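3.2 Clearance at the oven opening

The second part of the study concerns small ovens used on worktops, where the door is hinged along its lower edge and the rack slides or sits inside a shallow cavity. Earlier work on kitchen reach has mostly treated the full-size oven, which is built in at a fixed height and has a door deep enough to act as a shelf. Countertop models have been given little attention, although they are common in one-room apartments and in shared kitchens of the kind surveyed in Section 2.

We use the term approach zone for the space that must be free before a flat tool can be brought to the rack. It is bounded below by the open door, above by the upper edge of the opening, and in front by whatever the user keeps on the worktop. The Dahlgren procedure, which we follow with minor changes, measures this zone with the door at its lowest resting position and the rack left in place. Households in the Wolmont sample (692 in all) were asked to leave the oven where it normally stood.

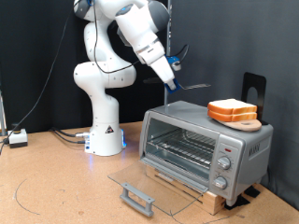
Door travel is the main limit on where such an oven can be placed. When the oven stands directly on the worktop, an open door takes up a strip of surface in front of the cavity, and any board or dish in that strip has to be moved first. Raising the oven changes the vertical relation between door and worktop but leaves the depth of the strip unchanged. In Figure 2 the oven rests on a light-colored block, and its glass door, folded fully open, still comes down nearly to the level of the table. The handle lies along the far edge of the door, so that it is the part closest to the user and the first to meet an object left on the surface. We therefore took the outer edge of the handle as the front limit of the approach zone.

Figure 2. Raised countertop oven with the door fully open and a flat-bladed spatula held above the oven.

Tool shape was treated separately. A thin, flat blade can be passed between rack and food at a low angle, but only if the handle of the tool clears the open door throughout the movement. With a straight handle the angle is set by the height of the rack above the door; with an offset handle the user has more freedom, at the cost of a less stable load. Trials under the Alelau protocol were run with both handle types, giving 2,140 recorded insertions. Insertions in which the blade touched the side wall of the cavity were kept in the data set and coded as contacts – they were not counted as failures unless the load was dropped.

Rack position was fixed for all trials. The Imen worktop guide recommends a free depth in front of the oven but gives no value for raised units, and its drawings show the door closed. For this reason raised and unraised ovens are reported in separate columns in Table 4. Ovens with a side-hinged door, of which the sample contained 13, were left out of the analysis.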